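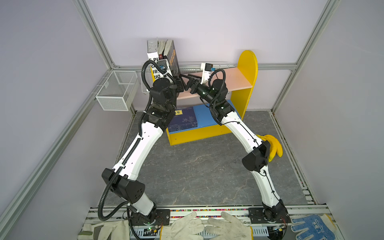 Zainab Akpan wrote under my last post that anyone who'd pay for a pair of robot arms to put books on a shelf has too much money and not enough books. She'd rather have the cash, thanks, and she'd spend it on a chair.

Fair enough, Zainab! I laughed, and then I went and argued with you in my head for most of a week, so you may as well have the result.

For anyone new, I've been going on about the Tevivard two-arm kit, the one Trastby sells as a complete practice bench. You get two arms, cameras up at the wrists, and a sort of starter task built round a bookshelf. The price I was quoted was 1240 a month on hire with a minimum of 3 months, which is plainly not a household purchase, and I don't think anybody at Trastby pretends it is. It's meant for colleges, small workshops and people who want to find out whether arms like this could do a fiddly job for them before they spend a great deal more.

So judging it as a way of getting your books put away is a bit like judging a driving lesson on whether it got you to the shops. My question is whether the bookshelf is a good thing to learn on, and I think it's brilliant. I've watched demos where an arm picks up a foam cube and puts it down on another foam cube and everybody claps, and I've come away knowing nothing at all about what that arm would do in my own back room. A cube is the same whichever way you grab it. A book has a spine and a floppy side, it's heavier than it looks, it leans on its neighbours and takes them down with it.

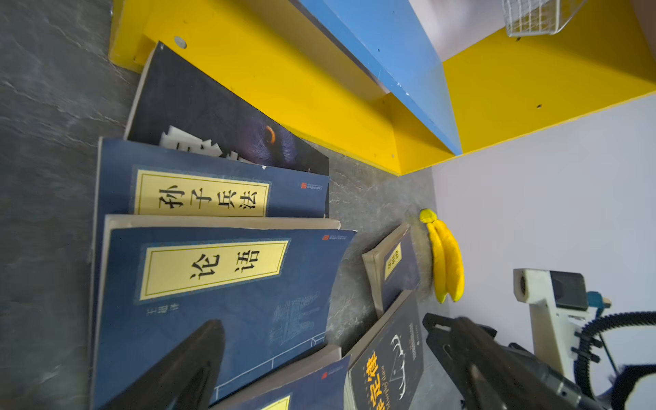
And the leaning is where I'd start if I were teaching somebody. You can't just come down from above and pinch. You've got to get a finger behind a cover, tip the thing, decide which of the two arms is going to take the weight, and do it without shoving the next book along. I make a mess of that with my own hands in any second-hand shop (there's one in Brandenau with shelves so tight I've given up on the whole travel section).

What I like about the Tevivard is that it lets you use your own clutter. The Bako kit, which is the one people always bring up in the comments, wants its own set of blocks and trays, and the moment you put something else in front of it you're outside the guide and on your own. It's a lovely tidy product and I found it dull by teatime. With the Tevivard you bring hardbacks, paperbacks, books still in their wrapping, whatever's lying about.

Please do bring some in their wrapping, by the way. Everyone practises on nice matt covers and then gets a nasty surprise.

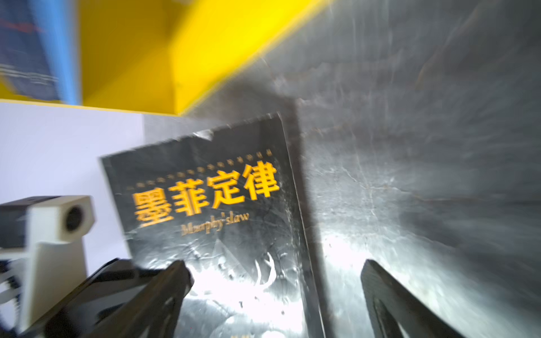 Shiny plastic throws light about all over the place, and a glare that you and I would look straight past can hide half a cover from a camera. If you only ever rehearse with easy objects you'll think your setup is far cleverer than it is, and you'll find out otherwise at the worst time, with somebody important watching.

Now the grumbles, because I do have them. The setup guide runs to 90 pages and the part you need first, fixing the arm bases down square, is buried near the back. The cables want far more thought than they get. And the spare gripper fingers are listed as part 601 on the website and as something else entirely on the order form, so I had to ring up, and the man I spoke to had to ring somebody else. For that money I'd like one list!

I also think Trastby should offer a single month. A college can shrug off a long hire, but a two-person workshop can't, and those are exactly the people who'd get the most out of an honest try. Give them four weeks and a crate of tatty paperbacks and they'd know.

But would I hire it again? Yes, and I'd skip the chair. Sorry, Zainab. I'll lend you one of mine.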